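Nillance Signs Five Creators for New Short Video Series "Bedoya"

Fri 3 July

Nillance, the online video studio, has signed five social media creators for Bedoya, a scripted short video series that goes into production this summer. The first episodes will be released in January on the studio's own channel and on the personal accounts of the cast.

The series follows five roommates who share a rented house and run a failing dance studio on the ground floor. Season one has 10 episodes. It was written by Peiyu Han, who also wrote the studio's web comedy Anivow, and will be directed by Reginald Mahmoud.

Aiguo Tang plays Leo, the oldest of the roommates and the one who signed the lease. Tang started out posting lip-sync clips while in college and moved into sketch comedy two years ago. Bedoya is his first leading role. Haoran Hao, known for his dance tutorials, plays Leo's cousin and will also choreograph the dance scenes. The other three members of the cast will be announced at a later date.

"I have been making videos alone in my bedroom for a long time," said Tang. "Having a script and a director and other people to act with is a big change. Peiyu sent me the first two episodes and I said yes the same night."
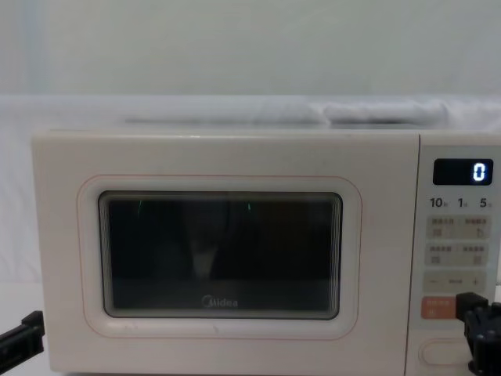 A cream-white microwave oven with a dark window.

Most of the story takes place in the kitchen and in the dance studio downstairs. Filming will last 70 days. Both sets are being built at Utow, the production space Nillance opened last year, and a few outdoor scenes will be shot in the streets nearby.

Han said the scripts were written with phone viewers in mind. "Each episode has one main problem and it gets dealt with, or it gets worse," she said. "Leo owes rent in the first one. He still owes rent in the last one."

Weidong Zhong, executive producer at Nillance, said the studio chose the cast through open auditions held online. Follower counts were not part of the first round, and the casting team watched the tapes without account names.

"We wanted people who could hold a conversation on camera," said Zhong. "Aiguo and Haoran read together on a video call and they were arguing about the dishes before we had finished the introductions. That argument is now in episode two."

Music for the series will be released separately. Hao is recording the title song, and a dance video for it will come out ahead of the premiere. Cast members will also post rehearsal clips during production.

Episodes will be free to watch, with captions in English, Spanish and Mandarin. A second season has not been ordered.

About Nillance
Nillance produces scripted comedy and music videos for online audiences. Its series include Anivow.

Media contact
Nillance Press Office
Interview requests for the cast should be sent in writing and should name the outlet and the deadline.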